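Drillum bedside set: data card

Status: second release, notes revised in October. Maintained from the Fultville office.

What is in it

1,332 recordings of people tidying beds with hand-held grippers: wrappers, peel, small knitted things, folded cloth. The set was put together for Mumau, a guesthouse operator that wants a machine to clear beds before the linen is changed. Strömberg supplied the task list.

Why this card is longer than the last one

The first card said the work would "free staff for guests". I took that line out. I have seen no plan at Mumau that says who gets freed or what they do next. Housekeepers there have 4 rooms an hour on the sheet, and the one firm proposal I have read keeps the crew the same size and raises the rooms. Please don't cite this set as evidence that the job gets easier.

Tasks

Pick up light trash from a quilted or printed cover. Move soft items aside without dragging the cover. Leave anything that might belong to a guest.

The third one is where I have the most doubts. A housekeeper decides in a second whether a twisted wrapper is trash or something a child made and wants back. Our labels have two values, "remove" and "keep", and the labelers were guessing more often than the agreement score suggests.

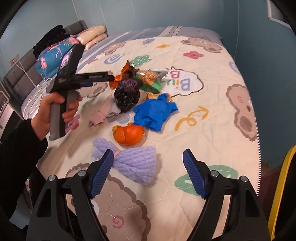
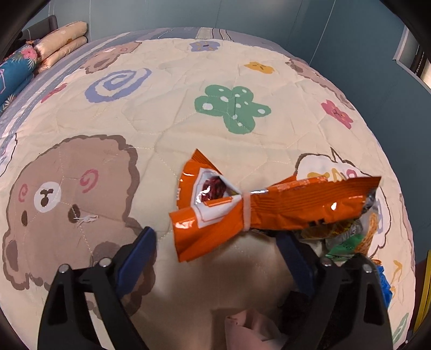 Soft items and snack wrappers on the printed bedspread, seen from a hand-held gripper.

Known problems

Over 40 recordings carry a "keep" label on one pass and "remove" on the next. They are still in the set — filter them on the label_conflict field if you need clean targets.

Printed covers confuse the object detector we tried. Cartoon faces and flowers get boxed as things to pick up. Plain white hotel linen is almost absent, so expect poor results there.

Nothing was recorded under time pressure. A person with a cart in the hall and a guest at 3 p.m. moves differently, and none of that is in the data.

Not suitable for

Staffing estimates, speed comparisons with human crews, or any claim about strain and injury. We didn't measure those.

Changes

Split files rebuilt. Duplicate recordings dropped. Labeling guide now included as guide.txt, with the housekeepers' objections left in.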